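# Hand-held grippers do the dishes at Trascombe open day

2 September 2021

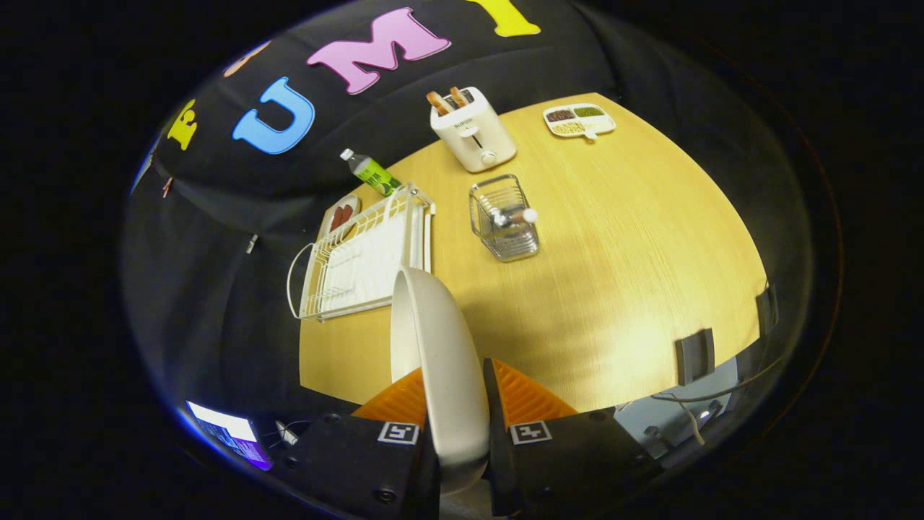

Do the robots learn from people, or does somebody type it all in?

They learn from people, for the most part. A person does the chore with a gripper in hand, does it again, and the recordings become the lesson. There is still plenty of typing, but it comes later and visitors were spared it.

That was the first question put to Kieran Sedgwick on Thursday morning, when the Trascombe robotics workshop opened its doors to the neighbours for the first time. It came from a man in a bowls club blazer who seemed to have hoped for something with legs.

What he got was kitchen work. The workshop, in the old Fosetti building on the Wullton road, is teaching machines to tidy up after a meal, and the morning's demonstration involved a plate, a dish rack, a toaster with the toast still standing in it and a good deal of patience. The plate has to be held on its edge between two padded fingers and put away in the rack. Most of the audience had managed this at home before leaving the house, and several mentioned it.

Mr Sedgwick, who runs the demonstrations, took the remarks well. A plate, he told the room, is a rotten thing to pick up if you've never had hands. It is slippery and wide, and it swings if you catch it off-centre. The workshop wants 2,000 recordings of the plate job before it lets a robot try it unaided. By his reckoning it is a fair way short, and the toast job hasn't been started.

"We'd like it to be boring," he said. "If you're bored watching it put a plate away, we've done well."

On that measure the morning was promising.

Visitors were then invited to have a go. The gripper works with a squeeze of the hand, and the trick is to move at about half the speed you'd use in your own kitchen. Sheila Catterall, a retired school cook, was first in the queue and ignored this advice completely. Her plate went into the rack before Kelly Heywood, who was minding the laptop, had pressed record. She was asked to repeat it slowly, and did so with the expression of someone being made to walk behind a tractor.

"I've fed more than 100 at a sitting," Mrs Catterall said afterwards. "If I'd washed up at that pace they'd still be waiting on pudding."

Her second attempt was kept. Ms Heywood said the fast ones are useful to watch but hard to learn from, and that people who cook for a living are usually either the best at it or impossible. She didn't say which she had in mind.

Barry Crabtree, whose shed backs onto the car park and who has been writing to the workshop about its bins, also took a turn. He held the plate a long while over the rack, turned it one way and then the other, and asked which direction the robot would prefer. Told that it had no preference, he said that was half the trouble with it. His recording is the longest of the day and will be trimmed.

Questions ran well past the half hour set aside for them. Would it do pots? Not yet. Would it break things? It has, and there's a box under the stairs to prove it. Could it be bought? No, and Mr Sedgwick declined to guess when that might change, even when he was asked by 3 different people in 3 different ways. A girl of about six wanted to know if the robot got to eat anything, and was told no, which she thought was mean. The man in the blazer asked about legs.

Councillor Sheila Mapplebeck, who opened the proceedings with a short speech and a longer one, called the workshop a feather in Trascombe's cap. She said she looked forward to seeing the technology in every home in the shire, starting with her own, where there are teenagers. She was offered the gripper but had another engagement.

Morning tea was put on in the Pilkington Room next door. The cups and saucers were afterwards washed, dried and stacked by hand by Mrs Catterall and two of the engineers, at her usual speed.

The workshop plans a second open day later in September, with places for 16 at each session so that everyone who wants a turn can have one. Names can be left at the front desk on weekday mornings. Closed shoes are required, and children need an adult with them. Mr Crabtree has already put his name down, and has asked for his letter about the bins to be answered before then.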